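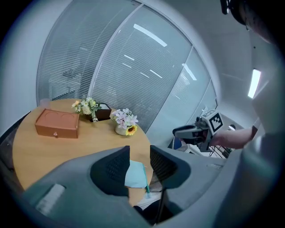
Pongsak Wongsuwan
Stop using fabric softener on towels. It coats the fibres and they won't take up water. Hard water leaves them stiff as well, and Bundarside water is very hard. Half the powder, and an extra rinse.

marlpit
Half the powder is wrong for hard water. You need more of it, or a separate softening agent. The Tritico box has a table on the side and the hard water dose is nearly double the soft one. I went by the soft water line until January and had six towels you could stand up in a corner.

Pongsak Wongsuwan
I've lived in Bundarside for 10 years and I use half. Mine are fine.

marlpit
Do you have a tumble dryer?

Pongsak Wongsuwan
Yes.

marlpit
That will be why. The dryer beats them soft whatever is left in them. Try the same load on a line with no wind and see.

Lullbridge_Jo
I do the towels for our office as well as my own, all line dried. What works for me is a 60 wash with the full hard water dose, then a second rinse with a cup of white vinegar in the drawer. 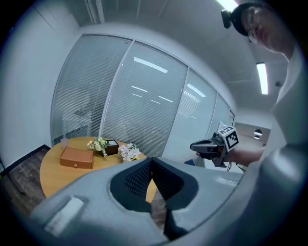 Then I shake each one out hard before it goes on the line, and again when it's nearly dry. I never iron them. The Sombatkul ones took three washes before they would dry a plate, the older ones came right after one.

pegbag70
Vinegar every wash will perish the door seal. The engineer who did mine said so and charged me for a new one.

Lullbridge_Jo
I only do it one wash in four. Seal is original.
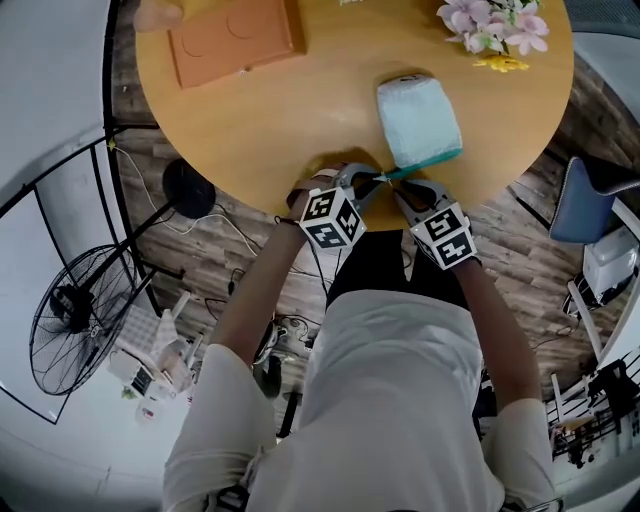

Folded light blue towel with the teal edge

marlpit
Has anyone tried soda crystals instead of the vinegar? Don't put both in together, they cancel each other out.

pegbag70
Yes, 70 g in the drum with the towels. No trouble with the seal so far.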